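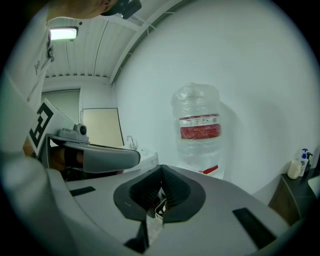

Home Guides Downloads Forum Contact

Plerkeris scorebook guide, Part 2: Setting up a game and getting through the first inning

41 shares | 6 comments

If you've done Part 1 you should have Plerkeris on your tablet and a club file loaded. If you open it and it asks you for a club file, go back and do that bit first, as nothing below will work without it. I'm using my own club, Prendine, all the way through, with Han as the visitors, so swap in your own teams as you go.

I'll say now that I learned to score on paper and I still think everyone should do a few games that way first. The program will happily let you put down something that makes no sense at all, and if you've never filled in a paper sheet you won't spot it. But I've come round to it, mostly on account of the totals adding themselves up at the end!

Before you start

You'll want the line-up cards from both managers, a charged tablet, and a pencil and a paper scoresheet in your bag in case it all goes wrong. The cards are supposed to come to you before the plate meeting. They often don't, so go and ask.

Creating the game

1. Tap New Game on the front page. If you tap Quick Game by mistake, back out of it. Quick Game is meant for practice matches and it doesn't save pitch counts.

2. Type in the season code. Ours is 2526 and it's the same for every club in the league. It goes in as one number with no slash and no space. If you put a slash in, the game saves perfectly well but doesn't show up in the league table, and you'll get a message from me asking where it went.

3. Choose the ground. If you're at Amden, pick the main diamond or the lower one, as they're listed separately. The lower diamond has its own ground rule for balls going into the hedge in left field, and choosing the right one adds a "ground rule double" button to your hit menu.

4. Set the home team and the visitors. The visitors bat first, so they go in the top box. There's a little swap arrow between the two boxes if you've got them upside down, but it only works until the first pitch has been entered. After that you're stuck with it and you have to start again.

5. Set the number of innings to 9. The program starts on seven every time, because it was first written for youth games, and I have been caught by this more than once. If you leave it on seven it will announce a final score while everyone is still out on the field.

6. Tap Save. The game should now be in your list with a grey dot next to it. Grey means not started, green means in progress, and blue means sent to the league.

Note: you can do all of the above at home the evening before. I always do. It's one less thing to fiddle with when the sun's on the screen and somebody's asking you where the spare helmets are.

Entering the line-ups

7. Open the game and tap Line-ups. You'll see the visitors' page first.

8. Enter the batting order from the top, one name per line. Start typing a surname and the program offers you players from the club file. Pick from the list whenever you can. If you type the whole name yourself it makes a brand new player, and then you've got two of the same person with half a season each.

I had this with Ju-won Chae, who plays short for Han. I'd put him down as Chae one week and Ju-won the next, and when October came round the program thought he was two different men, neither of whom had batted enough to get into the averages. He was very nice about it. It can be mended (there's a Merge Players button, covered in Part 4) but it's a fiddly job and I'd sooner you never needed it.

9. Give each batter a fielding position by number. For anyone new to this, the pitcher is 1, the catcher is 2, first base is 3, second base is 4, third base is 5, the shortstop is 6, and then the outfield goes left, centre, right as 7, 8 and 9. People nearly always trip over the shortstop. You'd expect the numbers to run straight round the infield and they don't.

10. If a team is using a designated hitter, put DH in the position box for that batter, and then enter the pitcher on the extra line at the bottom. The extra line stays hidden until you've put a DH in, so don't go hunting for it before then.

11. Add the bench. I know it's tempting to skip this. Do it now, while it's quiet, and when a pinch hitter comes out in the eighth you'll be able to tap the name straight away.

12. Tap Check. It looks for missing positions, two players in the same position, and shirt numbers that are used twice. It does not check that the order matches the card, so read the card out loud and follow along on the screen with your finger.

Caution: once both line-ups are locked, any change goes in as a substitution. If you find a mistake after locking but before the first pitch, use Unlock at the top of the page. Please don't "substitute" a player for himself. It makes a terrible mess of the box score. 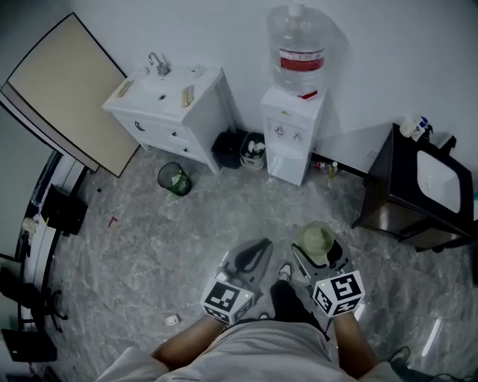
Setting the pitch count

13. Tap Pitching, then Limits. For an adult game leave it switched off.

14. For our development games, switch it on and type 69. That's the figure our clubs have agreed between them for those games, so if you're in a different league, check your own rules and use theirs. The number on screen turns amber as the pitcher gets close and red when the limit is reached.

15. Decide whether you want the sound. I turn it off. There's a loud double beep, and on a still evening the pitcher can hear it, which doesn't seem fair to anybody.

Note: the program won't stop you carrying on past the limit. It only warns you. Telling the umpire or the manager is down to you, and it's best to agree with both managers beforehand how you're going to do it. I hold up a hand between batters and walk over at the end of the inning.

Scoring the first batter

Right, now the fun part. Tap Start and the screen splits, with the diamond on the left and the pitch buttons on the right.

16. Enter each pitch as it happens: ball, called strike, swinging strike, foul, or in play. Don't save them up. You'll think you can remember four pitches and then someone will speak to you.

17. When the ball is put in play, tap In Play and then tap the spot on the diamond where it was fielded. You don't need to be exact. The spot is only used for the spray chart.

18. Tap the fielders in the order they handled it. A ground ball to the shortstop who throws to first is 6 and then 3, and the program writes 6-3 for you and credits the assist and the putout.

19. Choose the result. If it's an out, you're finished and the next batter comes up by himself. If he's reached base, you'll be asked how, and this is where you have to decide between a hit and an error.

I could write pages about hits and errors (and I have, it's Part 3). For now, ask yourself if the fielder would have got the batter out with ordinary effort. If yes, it's an error. If you can't make up your mind, tap Decide Later and the play gets a small flag. You can come back to it between innings. Just don't let the flags pile up, as the earned runs can't be worked out until you've cleared them.

20. Move any other runners by dragging them to the base they reached. Always start with the runner nearest home. If you drag the one behind first, the program thinks he's trying to pass the man in front and it sulks.

When it goes wrong

Undo takes back one action at a time, and a play that looks like one thing to you might be several actions to the program. A double play with a run scoring can take five or six taps of Undo. Watch the base runners while you do it and stop when they're back where they were before the pitch.

If the screen freezes, close the program and open it again. It saves after every pitch, so the most you'll lose is the last one. Keep a note on paper of the inning, the outs and the count while it loads.

If the two scorers disagree, settle it at the end of the half inning, when you've both got a moment. Compare the runs, hits and errors, then the batter due up. I've scored alongside people who only compare at the end of the game and it can take longer to sort out than the last few innings took to play.

Sille Hjaltadóttir looks after the program these days and she does read the reports people send in. Use Send Report in the menu and say which inning you were in and what you'd just tapped. "It didn't work" isn't much for her to go on. The swap arrow in step 4 is there thanks to somebody's report, so it's worth doing.

Ending the inning

21. After the third out, the program shows a small summary with runs, hits, errors and runners left on base. Check it against the scoreboard if your ground has one working.

22. Tap Next Half. The fielding side and the batting side change over, and the batter due up is whoever follows the last one to complete a turn at bat. If the third out was a runner caught stealing with a batter still at the plate, that same batter leads off next time with a fresh count. The program handles this properly, but only if you've entered it as caught stealing and not as an out for the batter.

Then you do it all again for the home side. By the third inning your thumbs will know where everything is, and you'll be able to look up and watch a bit of the game.

Part 3 carries on with hits, errors and the fielder's choice.

Share this guide | Print | 6 comments

More from the scorers' corner
Part 1: Installing Plerkeris and loading your club file
Part 3: Hit or error? Making the call
Part 4: Merging players and fixing old games
Reading a box score for complete beginners
Parking and finding the lower diamond at Amden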